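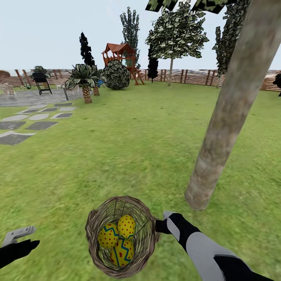 7 min read

4.2 Keeping and using the egg basket

Most of the households we spoke to in Futton and Zostard owned a basket that came out at Easter. Of the 38 households in the study, 12 kept one for that purpose only. The rest used it for something else during the year, most often for pegs, bread, wool or kindling, and emptied it on the Thursday or Friday before Easter. In several homes the basket had never been bought for eggs at all. It had come with a gift of fruit, or had been left behind by an earlier tenant, and was put to use the first year there were children old enough to walk around the yard.

Storage was less settled than we expected from the earlier survey work in Section 2. Christmas decorations in these homes nearly always had a labelled box and a fixed shelf. Easter things did not. Baskets were kept on top of wardrobes, in the shed, inside larger baskets, or under a bed with the spare blankets. Two participants had to look in more than one room before they could show us theirs. Decorated eggs that were kept from year to year (wood, plastic or papier-mâché) were usually stored in egg cartons, and the cartons were often in a different place from the basket.

The form of the basket was fairly consistent. Round or oval wicker was the most common, and participants tended to call anything else "not really an Easter basket", even when it was what they used. Figure 3 shows the round type, woven in brownish strands with a thick twisted rim, holding three bright yellow eggs marked with red dots and blue zigzags. Buckets and cloth bags were accepted as practical, mainly by parents of children under four, but were described as stand-ins. One mother in Zostard had switched to small tin pails after a wicker handle came away. She said the pails were better in every respect and that she would go back to wicker when the children were older.

4.3 Hunting on the lawn

The egg hunt was held outdoors wherever there was an outdoors to use. Households with a lawn used the lawn, and the garden beds were included or left out depending on who looked after them. Keen gardeners set limits. In one Futton household the vegetable patch had been out of bounds for three years, and this was announced each time before the children were let out.

Timing depended on dew and heat. In both towns the grass is often wet until mid-morning at that time of year, and families who hid foil-wrapped chocolate preferred to wait. Those who hid hard-boiled or plastic eggs started earlier. A warm forecast pushed the chocolate households the other way, and some of them put the eggs out only a few minutes before the hunt. Ants were mentioned nearly as often as heat.

Who did the hiding changed as children grew up. Parents did it while the children were small. Once the eldest reached ten or so, that child was often asked to help, and in seven households the job had passed over completely. Participants spoke of this as a promotion, although a few of the older children told us they would have liked one more year of looking. In households with wide gaps between siblings, the older child sometimes hid the eggs and then hunted as well, for a separate set placed higher up or further from the house.

Sharing rules were common and took different forms. Some families pooled everything in a single basket and divided it on the kitchen table. Others gave each child a colour, so that an egg of the wrong colour had to be left where it was. The colour rule was more usual where ages differed, and parents liked it because a slow hunter could not be beaten to the finish. Children we spoke to had mixed views of it. Several admitted to pointing out eggs for a younger brother or sister in exchange for part of the catch.

4.4 Decoration and repeated patterns

Decorating was done at home in fewer households than owned a basket. Where it was done, families tended to return to the same patterns. Dots, bands and zigzags were the usual choices, and people explained them in terms of ease: a dot can be made with a cotton bud, and a zigzag hides an unsteady line. Grandparents who had learned wax-resist methods elsewhere sometimes still used them, but mostly for eggs that would sit on the table. Eggs meant for the grass were done quickly and in strong colours. Yellow and red were preferred for being easy to find, and green was avoided by most, though one grandfather dyed a single green egg every year for the adults to look for after lunch.

Follow-up visits took place in May, by which time the baskets had mostly gone back to holding pegs and wool. Five households were still finding eggs.

Related items
Household storage and the seasonal calendar in small towns
Recipes kept on paper: a study of kitchen drawers in Zostard
Backyard games and their rules, Futton district
Wax, onion skin and food dye: notes on home egg colouring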